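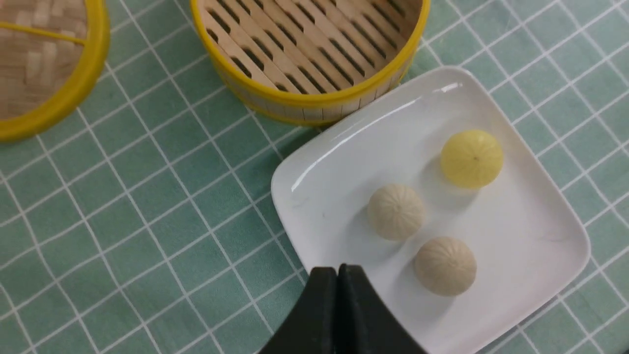
Tsehay Mamo

Training a grasp policy on soft food

Record 29 demonstrations per bun type with the wrist camera on. Turn the plate between takes so its angle to the cloth changes. A yellow bun next to two cream ones is a useful layout, as the policy must learn both colours.

Start each take with the fingers closed. Train for 3,000 steps, save the weights, then run 20 trials in Savura at low grip force. Log every dropped or dented bun.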